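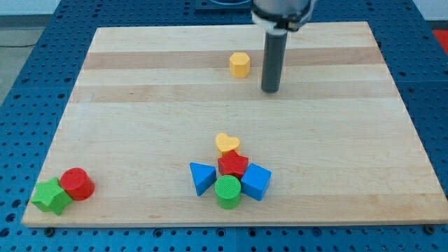 Charcoal from the lower ditch should never have been pooled with charcoal from the upper one, according to Janaka Barua, and the published date for the Tosomside enclosure is wrong as a result.

Anwara Chowdhury has directed work at the site for three seasons and accepts part of the criticism. "The samples were pooled before I took over," she said. "I would have kept them apart. Whether keeping them apart moves the date is a separate matter, and I don't think we can say that yet."

The enclosure sits on a low gravel terrace and was first trenched as a drainage survey. It consists of two ditches, one cut partly into the fill of the other, with a bank between them that survives only on the north side. The original report treated both ditches as a single phase. Chowdhury's team now treats them as two, on the basis of a thin band of silt that separates the fills in 5 of the trenches and is missing from the rest.

"The silt is the whole argument," Chowdhury said. "It's fine, it's sorted, and it has no pottery in it. That means standing water and nobody throwing anything away. You don't get that in a ditch people are using."

She would not put a length of time on the gap. Silt of that depth could build up in a few wet winters or over a generation, and the terrace has flooded often enough that rates measured today are a poor guide.

The pottery is less helpful than she had hoped. The team has recorded 249 sherds from sealed contexts, most of them body pieces from plain storage jars. Rims are the part that changes with time, and there are 20. Sabina Matubbar drew and classified them, and placed 3 in a form that is normally later than the rest. All of those came from the upper ditch.

"Three rims is three rims," Chowdhury said. "They could be one pot. Sabina has checked the fabric and thinks at least two vessels, but I'm not going to hang a phase on it."

The next step is a new set of radiocarbon samples, taken from single short-lived pieces such as hazel shell and cereal grain. The earlier charcoal was mostly oak, and some of it was heartwood. Heartwood can be much older than the fire that burned it, which pushes a date back. Mixing it with twigs gives a figure that belongs to neither.

Rizwan Wanigasekara is sorting the flotation residues. Grain is present in the upper fill in fair condition. In the lower fill it is scarce and badly worn, and Chowdhury said some of it may have moved down through root channels.

"If a grain has come down from above, it will give us a perfectly good date for the wrong ditch," she said. "We've rejected anything within a hand's width of a root. That leaves us with less than I'd like."

Submission is planned for April. Results will be modeled with the silt as a fixed boundary, then run again without it, so that readers can see how much of the outcome depends on that one layer. Both versions will go into the report, along with the context sheets from the first season.

Asked about Barua's proposal to withdraw the old date altogether, Chowdhury said she would sooner leave it in the record with a note attached. The original laboratory sheets list the weight of each bag, and Lenni Eskola has been able to work out from them which trenches contributed most of the material — largely the two at the eastern end, where the cut between the ditches is hardest to see.

"So it's a date for the east end, at best," she said. "People have been quoting it for the whole enclosure."

No digging is planned at Tosomside this season. The trenches have been lined and backfilled, and the remaining stretch of bank will stay unexcavated until the samples are back.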